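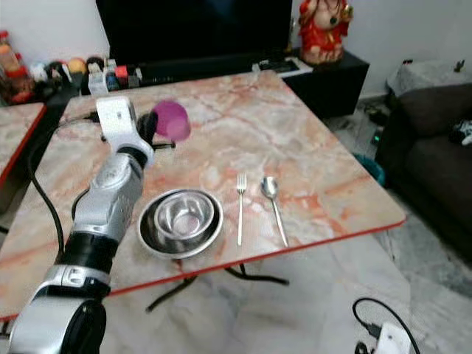
2 Planning and budgeting before you order

Read this section before you fill in the order form. It covers what to measure, what to buy with the arm and what to leave until later. Unpacking and mounting are covered in section 3.

2.1 What the arm is meant to do

The Luneo arm is meant for light tabletop work: picking up cups, moving cutlery, stacking bowls and similar jobs. If you need to lift full pans or reach into cupboards, look at the Atinga range before you go any further. The two use different mounts and parts can't be swapped between them.

2.2 Choosing the table

1. Decide which table the arm will work on. A small square table is enough for most household tasks.
2. Measure the top in both directions and write the figures on the planning sheet.
3. Press down on each corner in turn. If the table rocks, fix it or budget for another one. Folding legs are acceptable if they lock.
4. Check the thickness of the edge where the mount will go. A raised trim or lip may stop the clamp from seating flat.
5. Mark the area the arm can reach, using the paper template supplied with the quotation. Items such as plates and spoons must fit inside the line with room left to set them down.

Note: Polished stone and glossy patterned tops are suitable, but a Pekano grip pad should be ordered for under the clamp. One pad is needed for each arm.

2.3 Power and cables

1. Find the nearest wall socket. Do not plan to run the arm from the same extension lead as a heater or kettle.
2. Measure the cable route along the floor and up to the mount, not in a straight line.
3. Allow space for the power adapter where it will not be kicked or covered by cloth.
4. Add cable clips to the order if the route crosses a walkway.

Caution: Do not let a cable hang where the arm can catch it. Secure it at the table edge before the first powered movement.

2.4 Objects for practice

Most buyers spend too much here. Ordinary kitchen things are good enough to begin with, and a supermarket set costs far less than a purpose-made one.

Plastic cups: buy several of the same kind, as they crack.
Steel bowls: choose two sizes that nest without sticking.
Fork and spoon: avoid very thin handles, which are hard to pick up from a flat top.

Clear and shiny objects are harder for the camera option to judge. If you have ordered it, include at least one plain, solid-coloured cup.

2.5 Setting the budget

Enter each item on the planning sheet under one of these headings.

Arm and gripper
Mount and grip pad
Power and cabling
Practice objects
Spare fingers
Service cover

Gripper fingers wear and are sold in packs of 6. One pack should be in the first order. Service cover from Redamik can be added up to 3 months after delivery, so it may be left out if money is short.

Note: Delivery is quoted separately. Ask for it in writing before you compare prices.

2.6 Before you send the order

1. Check the part number for the mount against table 111 in the parts list.
2. Have a second person read the measurements back to you.
3. Keep a copy of the planning sheet. The installer will ask for it.

Questions about this section should be sent to Aba Amoah, customer planning.

Section last revised 2025-01-26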